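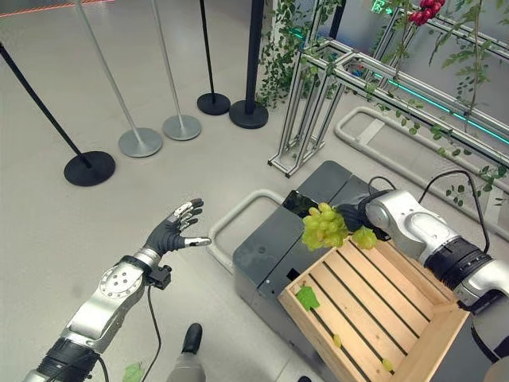 Green grapes over the slatted crate, two loose ones and a leaf inside.

From: Tadeo Jara
To: Pelon display list
Date: May 28, 2024
Subject: Re: grapes in slatted crates, and the post bases

Dear Murdo, dear all,

Thank you for your message, I answer between your lines.

> We have the Pondik hall again and I would like to use the same
> wooden crates for the fruit. Last time we lost a lot of grapes
> through the gaps. Do you line yours? Is it better to use a
> basket?
> Murdo Forsyth

I prefer to stay with the crate. The light wood looks good on a dark table and the green of the grapes is easy to see from far. In April I bought crates from Kumarasinghe with more narrow gaps, model 526, and the small grapes do not fall through. The model 529 is the same crate but deeper, and I find it too deep for one bunch. You must bend to see the fruit.

For lining I tried the Skinside paper. It is a nice paper but it moves when somebody takes the fruit out, and after one hour it is all in one corner. Now I put nothing. I only take out the loose grapes and the leaves each time I pass by the table. Please choose bunches with a long stem, so people can hold them by the stem and do not press the fruit. 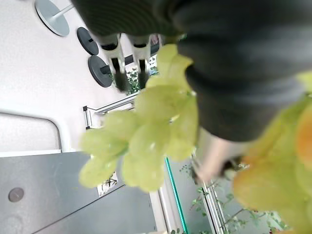 With mixed fruit I am more careful. If the grapes are in the same crate as heavy round fruit, I put the heavy fruit first and the grapes on top of it, and never the contrary. I learned this with a whole crate of grapes for which I had paid 20 and which I could only use for juice.

> Second question, the barrier posts. The hall asks us to keep
> people one step away from the tables. Are the round bases a
> problem on that floor?

A little, yes. When the floor is smooth and pale, a black base is well visible, and I recommend this color. The light gray base is almost the same tone as the floor, and my own foot has found it two times. I would put the gray ones only along the wall, where people do not walk.

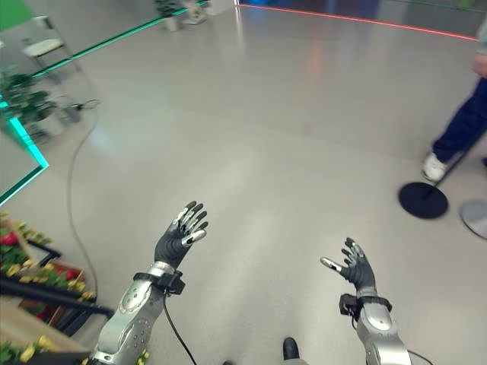 Stands with round bases, one black and one light gray, on the glossy floor.

Also ask the hall to clean the floor after you place the posts and not before. The bases leave marks when you push them, so it is better to lift them. In my storage list the felt rings for under the base are item 217, and I can send you a few if you tell me the diameter.

I did not understand if you need the crates for one day or for two. For two days please buy the second half of the grapes fresh.

With kind regards,
Tadeo Jara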